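Clean the Fingers First

I have become a bore on the subject of gripper pads, and I'm fine with that. When people visit our cell at Jamcombe they want to hear about the software. I want to show them my box of wipes!

We have a small arm there that handles fruit. Hicham Hamdy set it up in October, and he did the smart thing before anything else: he wrote down how the fingers looked and felt on day one, and how wide they opened. That one page has saved us more time than any manual. When picks start going bad, the page is where I go, and most of the time the trouble is right there at the end of the arm, where a rag can reach it.

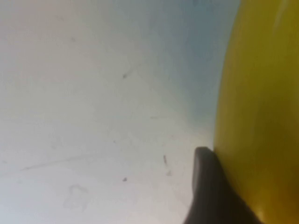

Fruit is a wonderful teacher for this kind of work. A steel block will put up with a sloppy grip all afternoon. A round, slick skin won't, so a little film on one finger shows up fast, as a slip or a twist you didn't ask for. I love that. It means the work itself tells you when maintenance is due, if you're willing to stand there and watch a few picks up close with your hands in your pockets.

My routine takes two wipes and very little patience. Power off, open the fingers, one wipe for each. Look at the pads from the side, then from the front, and run a thumbnail over anything that looks like a crease. Then the wrist camera lens, then the table. I do this every 70 picks. The schedule we inherited from Amden said 312, and I think that's far too long for anything with a peel on it.

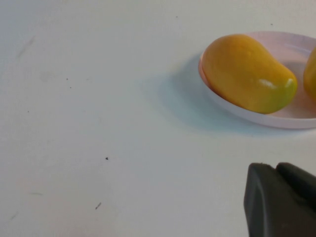
Two mangoes on the pink plate, with the gripper fingers at lower right.

The table gets skipped more than it should. White tops pick up specks and scuffs, and I'd like people to get in the habit of looking at them, even when they don't wipe every one.

Some friends over at Ivasmont tell me this is all too fussy, and that good control code should cope with a dirty pad. Maybe it should. I'd still take clean rubber and average code over the reverse, any day of the week, and I'll happily argue it over lunch with whoever's buying. Bring your own wipes, though. I'm down to my last 132.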